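I have finally finished the move from Berham to Niven, and when I say finished I mean there are boxes in every room and I can't find the tin opener. But the van has gone back, the keys are handed in, and I've slept here for a fortnight without once walking into the wardrobe in the dark. I'm calling that a win!

So, this post is about getting rid of stuff, which has taken over my entire life since May.

I thought I didn't own much. I've always said so, quite smugly, to anyone who'd listen. Then I started pulling things out of the loft and found 40 jam jars (washed, lids on, no idea), a tent with no poles, and every phone charger I've had since school. The removal people, Wostumora, quoted me £400 for a small van and then rang back after I'd filled in their list to ask, very politely, if I'd thought about a bigger one. I hadn't. I went and sat on the stairs for a bit.
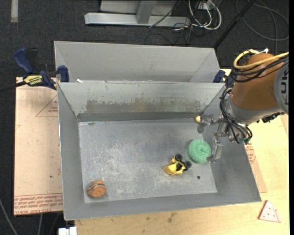

My rule in the end was one room per evening and no going back into the bag once it's tied. Books were easier than I'd feared, clothes were fine, and the kitchen was a bloodbath. What really slowed me down was the small stuff, the bits that live at the bottom of drawers and don't belong with anything. You know the sort of mix I mean: a round green sponge, a little yellow toy car lying on its side, some brown disc thing that might be wood or might be clay. Each one takes two seconds to look at and ten minutes to decide about. I had a whole evening of that and filled half a carrier bag.

The big things went on Fliltis, the swap site, and I have opinions. My bookcase was gone by teatime. The armchair got loads of messages, nearly all of them saying "is this available" and then silence for ever. One person wanted me to saw the legs off first! I said no, and then felt oddly guilty all weekend.

Do I miss any of it? The bread bin, a bit. I gave that away on the last Saturday in a sort of tidying frenzy and now the loaf sits on top of the microwave looking sorry for itself.

Anyway, the new place has hardly any cupboards, so I'll have to behave. The jam jars came with me, by the way. They're under the bed.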